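**Sorting by Color: Does a Colored Mat Help People Put Things Back?**
Araba Asamoah and Qusai Salameh
1 January 2019

## What we wanted to find out

Our project started with the snack shelf in the Lakis study lounge, which is a mess by lunchtime every day. We wondered if people would put boxes back in the right place more often when each place had its own bright color. No labels, no instructions, only color!

## Setup

We used cleaning cloths as mats because they lie flat and come in great colors. Yellow, pink and green went side by side on a table, with tape to keep things from sliding. The snacks were boxed cookies and wafers, all bought at the Culia store downstairs. We wanted real packaging – plain cardboard blocks would have made the job too easy.

Each person looked at the layout, left the room, and came back to find the boxes moved. Then they had to put everything back where it had been. Eight people took part, and we ran 100 placements in total.

## Results

With the mats, 97 of the 100 placements ended up on the right color. We were thrilled with that! All three misses came from the same round, when two of the boxes were both blue and got swapped. Qusai had guessed this would happen, and Araba now owes him a pack of wafers.

Four people told us they remembered the color first and the snack second. One said she pictured the mats like rooms in a house, and we loved that idea.

## Next time

We didn't run a round without mats, so we can't say how much the color helped. That comparison comes first when we start again later in January. We also want to try mats in shades that are closer together – two greens, for instance.
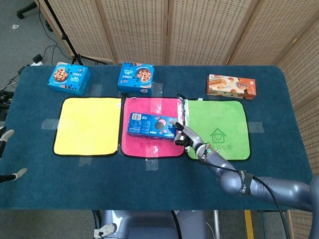
*Figure 1. The three mats, with an Oreo box on the pink one and other snack boxes along the back.*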